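Notes from the Enari open day, September

I went to the open day at Enari because the invitation promised "a working standard for household robots", and I've been hearing that phrase for long enough to want to see one. What I saw was a draft, a simulator and a decent lunch. The draft was better than I expected in places and worse in others.

We were let in at nine and split into 2 groups. Mine went round with Kevser Coşkun, who looks after the test rules. The other group had Quentin Lacroix, and from the laughter through the wall I think they got the easier morning.

The rulebook is called Pindow. It runs to 104 clauses, and each one is meant to say what a two-armed mobile robot may do in a home and how you would check that it does it. Coşkun handed round printed copies, which I appreciated, and asked us to scribble on them. I scribbled a good deal.

Clause 7 is the one they are proudest of. It says that when a robot passes through a narrow space, both arms must be kept clear of doors, handles and wall surfaces unless the task calls for contact. Sensible enough. I asked how clear "clear" was, and was told that the distance is set by the site owner. So a nervous owner and a careless owner can run the same machine past the same door, and both can say they follow Pindow. Coşkun agreed this was a gap. She said the earlier draft had a fixed distance and every trial site complained about it.

Most of the checking is done in simulation, with a package they call Bitar. A policy gets put through 3,404 generated home layouts, and every touch is logged against the clause it might break.

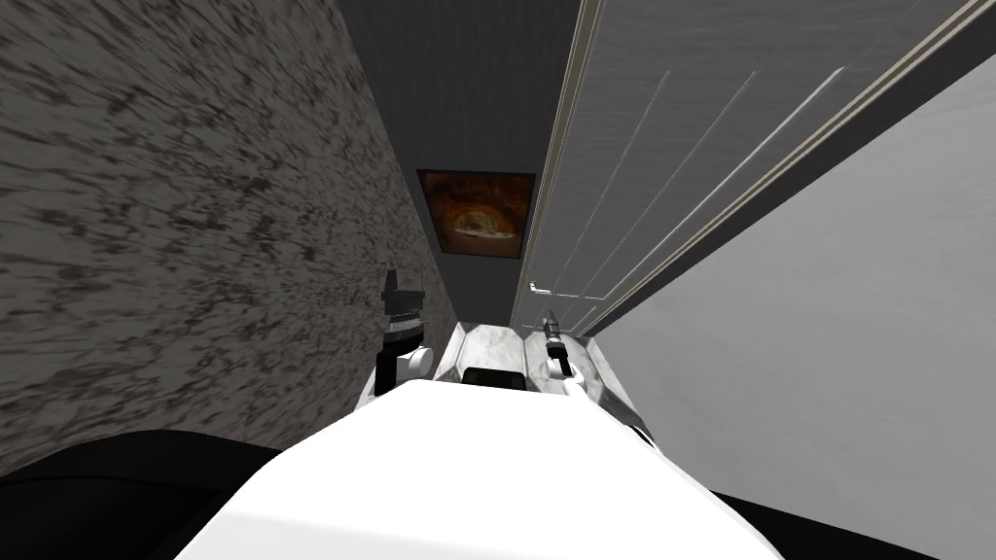
My trouble with this way of working is that a log only knows about the touches someone thought to give a name to. In Bitar a scrape along a wall is recorded as one event, however long it goes on. A tap on a door handle is also one event. The summary sheet then adds them together. If I were buying one of these machines I'd want to know which of the two I was getting, and the sheet wouldn't tell me.

I also asked who picks the layouts. A man from Eltton, which supplies the furniture models, said they are drawn at random from a library. Fine, but the library is made of tidy homes. I looked through the list over coffee and found no entry for a coat on the floor or a bin bag left in a passage. My own hall would fail to load.

To be fair to them, a few things were done well. The rules on stopping are clear and short. If the robot loses its position it must halt, hold its arms where they are and wait for a person — no creeping backwards to have another go. The reporting rule is good too: a failed run has to be published beside the passed ones, with the same seed, so that an outsider can repeat it. I have visited far bigger outfits that won't do that.

After lunch there was a question session, and the two groups were put back together. Lacroix was asked when simulated results would be checked against real homes. He said a plan was being written. Somebody at the back asked whether the standard would be issued before that plan was finished, and he said it might be. I wrote that down and underlined it. A pass mark from a simulator is worth having as a first filter, and I'd have no quarrel with Pindow if it said so on the cover. At present it says "fit for domestic use".

Comments on the draft can be sent in until the end of the month. I've sent mine, mostly on clause 7 and the summary sheet, with a request for a messier library. Coşkun has replied to say they will be read at the next drafting meeting, and that the cover wording is being looked at separately.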